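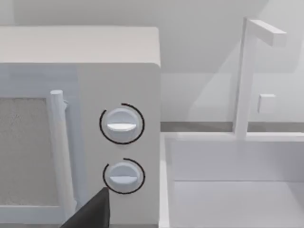
How often should a simulated work cell be returned to its reference state?

The cell described in this section is returned to its reference state after every 200 episodes, and also after any change to the gripper model, the contact settings or the camera mounts.

3.2 Setup and Upkeep of the Durnia Cell

The Durnia cell is a simulated kitchen counter used for the food handling tasks of the Tannous project. It was built at the Grunasthorpe site and is kept under version control together with the controller code. The fixed parts of the cell are the counter, the microwave, the sink and the dish rack. The movable parts are the cutting board and the food item. Fixed parts are loaded from a single layout file, which is locked at the start of a run. Movable parts are placed by a separate script, so that their starting positions may be changed without opening the layout file.

The arm is loaded after the counter and before the movable parts. Earlier versions of the cell loaded all objects at once. This caused the solver to push the cutting board a small distance across the counter in the first few steps, and the error was at first taken for a fault in the board's friction value. Changing the load order removed it. The arm now holds its home pose for 500 simulation steps before the placement script is called.

Physics and control run at different rates. The physics solver runs at 2000 steps per second and the controller at 200 commands per second. Each command is held for the steps that fall between it and the next. Where a command would move a finger joint past its limit, the command is clipped and a line is written to the fault log.

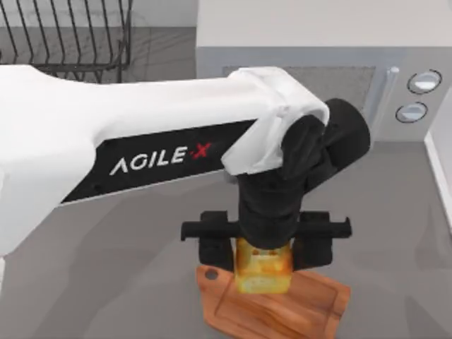
Grip force is the setting that calls for the most care. The bread item is modeled as a rigid body with a soft contact layer. When the force limit is set too low, the item slips down between the fingers during the lift. When it is set too high, the finger surfaces sink into the contact layer and the item is thrown sideways at release. The limit is found by a short search on the unloaded cell and stored with the gripper model. It must be found again whenever the finger shape is edited, even if the edit concerns only the outer surface.

The contact surfaces of the fingers are kept apart from the surfaces used for rendering. The two sets are edited in different tools and had drifted out of line by the second month of the project. A check written by Widad Hakim now compares them at load time and stops the run if they differ by more than a fixed tolerance. Before this check was added, a finger could appear to touch the food while the solver reported no contact, and several early episodes had to be withdrawn.

The cutting board is given its own collision model. The groove around its working area and the hole at its handle end are left out of that model, which treats the top of the board as flat. Both features are kept for rendering. Including the groove was tried and made the solver slower, with no gain in the placement results.
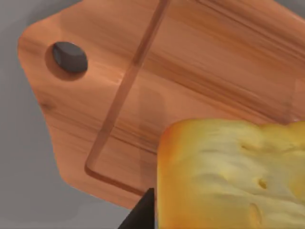

Camera upkeep follows the same pattern. Mounts are defined relative to the link that carries them, and the offsets are stored in a file that the layout script may read but not write. After any change to the arm model, a set of still renders is made from every mount and compared with the reference set. A shift in the position of the board outline is treated as a mount fault until shown otherwise. Lighting is held constant during this comparison, as moving shadows on the counter were found to raise false alarms.

Logging is handled by Clutura, the project's run manager. It records the layout version, the force limit, the mount file and all clipped commands. A run whose log lacks any of these entries is left out of the results in Section 4.

Figure 4. The Durnia cell seen from above the counter, with the food item held in the gripper and the cutting board below. 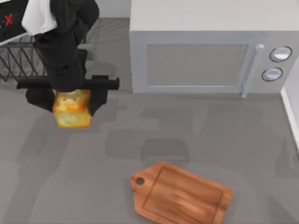

Repair of a failed run begins with the fault log and proceeds backward through the load order: movable parts first, then the arm, then the fixed layout. If the fault cannot be reproduced from the stored random seed, the run is marked as open and the cell is reloaded from the last accepted version. Open runs are reviewed when the solver is next updated. Two such runs remained open when this paper was prepared, and both involved contact between the gripper crossbar and the dish rack.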